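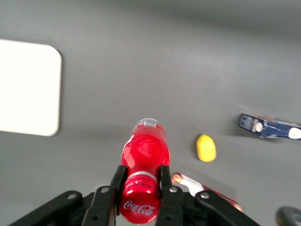

Shared bench build, gripper sagging when it closes

nhirose
Wrist cam is up on the Pleltville bench. Problem - bags. Chips, anything crinkly. Jaw force is 11 in the config and I havent touched it since we moved in. Bottles no trouble.

ottk
what baud are you on. Gerlach driver gets weird over the long cable

nhirose
Default. Same cable as October.

dzk_196
Not the cable. Bag lies flat, you come straight down, fingertips hit the table before they get any bag. Go for the puffed bit in the middle, half open. Wide open like this you just shove it along

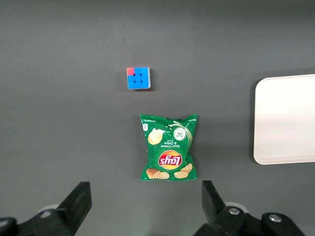 Reply #5

priit_s
Disagree w/ dzk. Half open and you clip the seal every time. Start wide, close slow. I run 3000 on the speed limit, 4000 was too jumpy.

dzk_196
your fingers have rubber on them priit. hers are flat black ones, no pads

priit_s
ok fair. Pads first then

nhirose
Can get pads from Cina. Wide shot of the table, both arms. Would you move the tray?
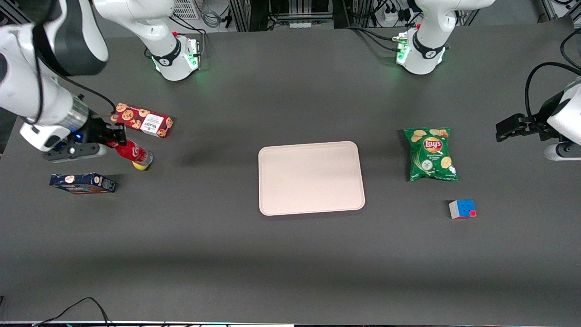 Both arms, tray in the middle, chips on the right

ottk
Tray's fine. I'd shift the cube, too close to the bag for that left arm. And tie up the cable loop by the wrist

beril_b
Leave the cube, you want clutter or it only ever works on a clean table. Pevo thread has a pad template, will dig out teh link tonight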